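黑色网面沥水架(矮脚款) 台面用
Isteck 厨房用品 / 碗架与沥水 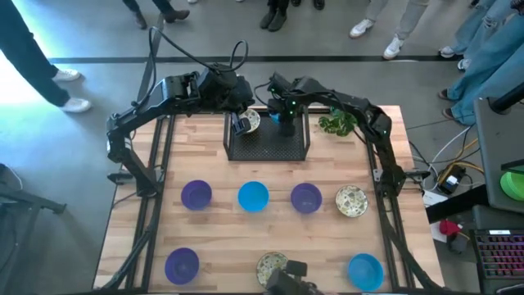
洗好的碗和杯子需要一个能透气的地方。这款沥水架为长方形,架面通体冲孔,下方短脚把架面抬离台面,水从孔里落下去,碗底不会一直泡在水里。黑色架身放在浅色木台面上比较耐看,和彩色碗、花纹碗都能搭配。

适合放置
饭碗、小碗、茶杯、小碟。碗口朝下斜放,沥得快一些。大号汤锅和铸铁锅请不要放,架面会变形。

使用与清洁
首次使用前用温水加少量洗洁精冲洗,擦干。日常用软刷顺着网孔刷即可,不要用钢丝球。木台面怕积水,建议架下垫一块吸水布,每天换一次。本品不含接水盘,接水盘另售。

包装内含
沥水架1个,防滑脚垫1套,中文说明书1份。脚垫需自行粘贴,贴好后静置8小时再放碗。

碗具另售
Nalden 系列碗有紫色、亮蓝色和米底绿纹,可单只购买,也可混色下单。同一批次的米底绿纹碗花纹疏密略有差别,属正常现象,不作为退换理由。淡蓝色小杯不单卖,随茶具套装出售。

配送与售后
下单后3个工作日内发货,偏远地区另计运费。收货时请当面检查架脚是否松动,有问题请保留原包装并联系客服 Liesl Zaugg。表面涂层保修3年,磕碰和高温造成的脱落除外。

批量采购
餐厅、食堂、培训厨房订货请联系 Lorenz Grabner。单笔满2,000元免运费,可开发票。

页面更新:2019年7月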